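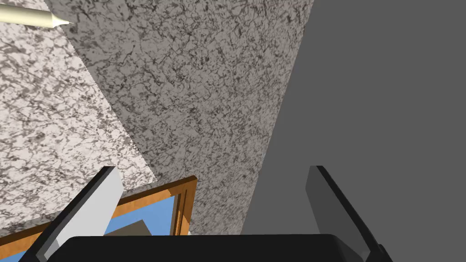 How to Budget for Your First Two-Arm Robot

I love this part of a project! Nothing has been ordered yet, and every mistake is still free. When we started planning the Perinia workcell in September, I had a spreadsheet with one line in it (the robot) and a total I was very proud of. By the time we were done it had 28 lines, and I trusted it a lot more.

What you'll need: a spreadsheet, a tape measure, a simulator that can load the robot you're considering, and one free afternoon.

Step 1. Write down the tasks first

List what you want picked up, and where it sits. Ours had 20 entries, mostly household things on counters and tables. Put the width of each item next to it, at the spot where the fingers would close. You'll be comparing that column with gripper spec sheets later.

Step 2. Try the gripper in simulation

Load the gripper and drive it over a plain stretch of countertop before you add any clutter. Open the fingers all the way and bring them toward an inside corner, where the counter meets the backsplash. Look at how much room the gripper body takes up behind the fingers, then write down the closest pose you can reach without touching a wall.
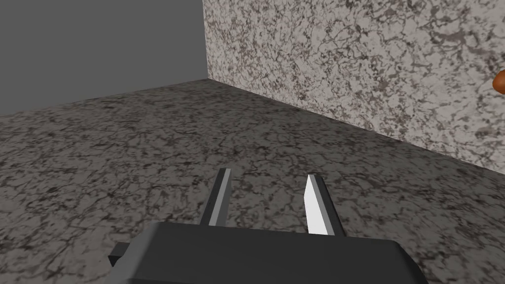
Step 3. Price the reach

Longer arms cost more, so find out whether you need them. Set up a table with a few props and bring each arm in from its own side. A candlestick near the table edge is a great test: tall, narrow and easy to knock over. We ran 200 approaches per arm and kept 86 worth looking at again. That settled our choice between the Gorkon and the longer Bromorov, and we went with the Gorkon.
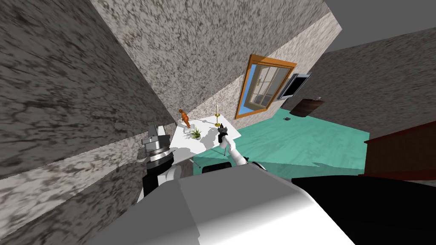
Step 4. Add the boring lines

Mounting plate, cables, spare fingers, emergency stop, shipping, training, a second set of spare fingers. Ilir Grgić at Vukadinović went through our list and found we'd left out the power work completely. Thank you, Ilir!

Step 5. Ask for two quotes

Ask for one with the grippers included and one without. Check the lead time on each, and get the price of a replacement wrist in writing before you sign.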